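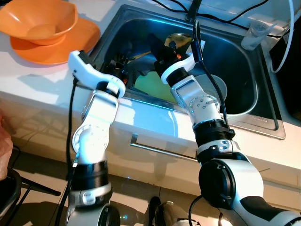
The open afternoon at Trendport was meant to start at two. It started at twenty to three, in a corridor, with a man apologising for the lift. I had come to Pindton on the slow train to see what the invitation called "a kitchen that teaches", and I will say at the start that I did not see it teach anything. I saw a great deal of collecting, which is a different activity and one the invitation might have mentioned.

Trendport gathers recordings of household chores. The plan is that a learning system, which they call Lerkero, will be fed these recordings until it can do the chores alone. For now a person steers both arms from a pair of handles, every movement is logged along with what the cameras see, and each attempt is saved as one example. Visitors stood by the door. The chore was dishes: plates, bowls, utensils, a steel sink, a white counter.

Our guide, Barroso, was patient and quick, and had plainly given the talk before. A session lasts 16 minutes, she said, and then the operators swap. I asked why. "Their shoulders," she said. I had expected something about data quality, so I wrote that down with some respect.

What struck me first was how much of the effort goes into the setting out. An operator puts the dishes where the sheet says, the arms do their bit, someone puts the dishes back slightly differently, and off they go again. The differences matter, Barroso said, or the system will only learn one sink on one afternoon. Fair enough. But it was still the same sink when I left, and the same orange bowl. When I asked how many kitchens they had, the answer was 2, the other being upstairs and out of use until August.

We were then shown the recordings on a monitor. The view from the camera down at the gripper was the part I liked best, and I would happily have skipped the corridor for it. You are right down behind the fingers, with the bowl looming like a paddling pool.
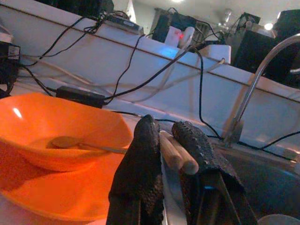 Iñaki Paredes

The knobbly black fingers have two light wooden sticks pinched side by side between them, next to a big orange bowl with a spoon resting in it. I asked whether picking up both at once was what the sheet wanted. Barroso said that depended on the sheet. Some ask for one item at a time, some leave it to the operator, and whoever checks the recording later has to know which. I can think of few quicker ways of filling a disk with muddle, though she assured me the checking is strict.

How strict? Of the attempts made in a normal morning, they throw away nearly a quarter. Dropped spoons go, and so does anything where the operator stops to think. I pressed her on that last one. People hesitate over crockery all the time, and I would quite like a robot near my plates to hesitate too. She said pauses teach the system to pause, and that it then pauses for ever. I have no way of judging this. It did sound like something learned the hard way.

There is also the matter of the cables. They lie all along the back of the counter, close to the tap, and I am told the system sees them as faithfully as it sees the plates. Will it be lost in a kitchen without them? "We'd like to find out," Barroso said. So would I, preferably before anyone sells it. 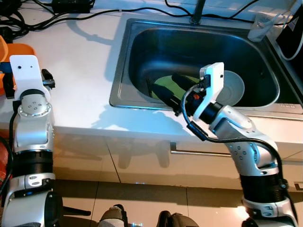 Right gripper down in the sink, with the yellow-green plate and the grey one standing beside it.

Plates are the hard bit, apparently. A bowl has a rim you can get a finger over, but a plate lying at the bottom of a basin gives you very little to hold, and a shiny basin confuses matters further. I asked to have a go on the handles and was allowed one attempt, clearly marked for deletion. It took me 4 minutes to nudge a plate into a corner. I came away thinking better of the operators and no better of the brochure, which says the arms are "as natural as your own hands". Mine have never made me sweat like that.

The last talk was given by a cheerful person from the funding side who showed a rising line. It was the number of examples. I asked for the line showing how often Lerkero manages a plate by itself, and was told it was being prepared.
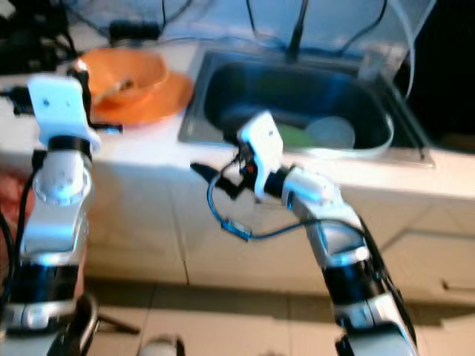 Should you go?

If you are curious and can bear standing, yes. Ask for the operators' end of the room, where the real knowledge seems to be — they will tell you which bowl they hate. The tea is poor. Trains back from Pindton thin out after 6, and the walk to the station is uphill whatever the map says.

I would go again in a year, but only if they let me bring my own washing-up.

Last updated: August

23 shares | 3 comments

marrowfat
Went to the same afternoon and thought you were a bit hard on them. You need the examples before you can have the results. Agree about the tea.

Pete in Pindton
The station walk is flat if you cut behind the library.

dishpan_hands
Did they say whether they ever run it with different crockery? Everything seems to hang on that and I couldn't get a straight answer when I emailed.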